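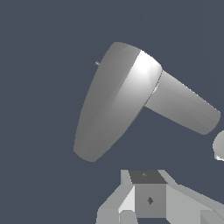
12. August 2018

Die Simulationszelle Brekke lief seit Dezember mit denselben Parametern. Nach dem Update von Hukden auf den neuen Kontaktlöser war sie nicht mehr brauchbar: Der Greifer zitterte in Ruhestellung, und nach einigen Minuten Laufzeit wanderte das Handgelenk sichtbar aus der Sollposition. Im Folgenden die Schritte, mit denen ich die Zelle wieder eingerichtet habe, in der Reihenfolge, in der ich sie beim nächsten Mal ausführen würde. Meine eigene war umständlicher.

## Modell prüfen

Zuerst alle Massen und Trägheitstensoren aus der Modelldatei exportieren und mit dem Datenblatt des Arms vergleichen. Beim Import hatte Hukden zwei Glieder mit der Standarddichte überschrieben. Das Handgelenk war dadurch deutlich zu schwer, und der Regler arbeitete ständig gegen eine Last, die es gar nicht geben sollte.

Danach die Kollisionsgeometrie. Die Sichtnetze sind bei mir grob und ohne Texturen, das stört nicht. Die Kollisionsnetze müssen konvex zerlegt sein, sonst meldet der neue Löser Durchdringungen zwischen Greiferbasis und Fingern. Im Protokoll standen 906 solcher Meldungen aus einem einzigen Lauf. Nach dem Ausschluss benachbarter Glieder aus der Kontaktprüfung blieb keine übrig.

## Regler und Zeitschritt

Den Zeitschritt habe ich auf eine Rate von 2.000 Hz gesetzt, den Lageregler auf 200 Hz belassen. Die Dämpfung der Fingergelenke ist im alten Profil »Jendar« hinterlegt und lässt sich übernehmen, die Steifigkeit nicht. Sie wird jetzt in anderen Einheiten erwartet, was im Änderungsprotokoll in einer Fußnote steht.
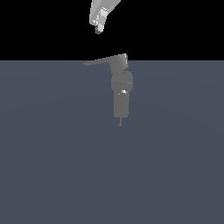
Für die Einstellung der Steifigkeit genügt eine Fahrt von oben auf den Prüfkörper mit Halt im freien Raum. Ich lese dabei den Schleppfehler aller Gelenke mit und erhöhe den Wert, bis der Greifer beim Halt zu schwingen beginnt. Dann gehe ich um etwa ein Drittel zurück. Der Boden bleibt in dieser Phase als Kollisionskörper aktiv, Kontakt mit dem Prüfkörper ist gesperrt.

Der Werkzeugmittelpunkt gehört vor diesem Schritt kontrolliert. Ich hatte ihn danach kontrolliert und durfte von vorn anfangen. In der Modelldatei war er noch auf den Flansch bezogen, im Bahnplaner bereits auf die Fingerspitzen.

## Ansichten

Brekke hat mehrere virtuelle Kameras. Jede hat eine eigene Konfigurationsdatei, und jede dieser Dateien verweist auf ein Bezugsglied. Nach dem Umbenennen der Glieder zeigten zwei Verweise ins Leere, worauf Hukden ohne Warnung den Weltursprung einsetzt. Also: Verweise einzeln öffnen, speichern, Zelle neu laden.

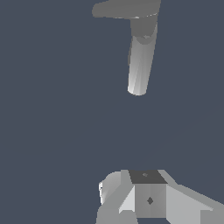 *Lesezeit: 3 Minuten*

## Abnahme

Vor der Freigabe fahre ich die Grundstellung aus verschiedenen Startlagen an und vergleiche die Gelenkwinkel mit der Referenzdatei. Ein Lauf mit gesperrten Kontakten, einer mit freigegebenen. Weichen beide schon vor der ersten Berührung voneinander ab, ist fast immer noch ein Paar in der Ausschlussliste vergessen worden.

Die Referenzdatei liegt jetzt zusammen mit dem Modell im Archiv Brokance, schreibgeschützt. Das Profil »Jendar« habe ich unter neuem Namen abgelegt und die alte Fassung unverändert gelassen, weil ältere Auswertungen noch darauf verweisen.

Offen ist die Reibung an den Fingerflächen. Der neue Löser rechnet mit einem elliptischen Reibkegel, meine Werte stammen aus der pyramidenförmigen Näherung. Bis ich sie neu bestimmt habe, verwende ich die Zelle nur für Anfahrbewegungen.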